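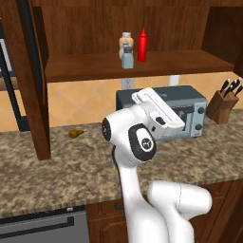
A dropped grip should count as a failure

I ran 382 simulated kitchen jobs on Mundelo in February, and the log called 352 of them a success. Great, right? Then I watched the replays. In 4 of those "successes" the fingers let go early and the software just moved on – no alarm, no stop, nothing! I think a robot that can't tell it has lost its load has no business near a real counter.
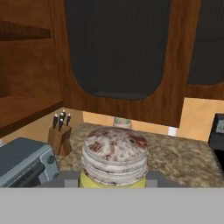
Mangubat disagrees: a sim is where you want the drops, and four won't hurt anyone. Fine, but I still want the alarm.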